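Sidlow is looking for participants: working next to a sorting robot

Brillodgate site, day shift

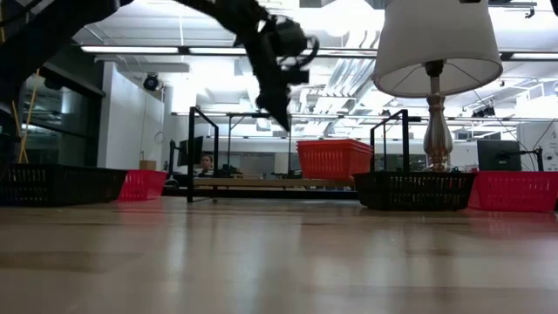
Uriel Ibarra asked at our first meeting if the people who join will later be told that their job is gone. We answered him then and we put the answer in writing now: no position in the packing team will be removed during the trial, and any change after it must be discussed first with the team.

We want to learn how daily work changes when a robot arm handles plastic baskets and other household goods at the same table where people did it by hand. Does the work get quieter, or more boring? Who decides when the arm must stop?

You can apply if you have worked in packing, returns or shelf filling. Experience with robots is not needed. You will work 2 hours per visit near the arm, then speak with us in a short interview. Your supervisor will not read your answers.

Payment is 500 dollars for the full series. We can also pay travel costs for people who come from Laxdal.

Please write to the Wimness project desk at Sidlow before November 3, 2023. Tell us your present job and the hours when you are free. Replies may be slow in August, when the office is half closed.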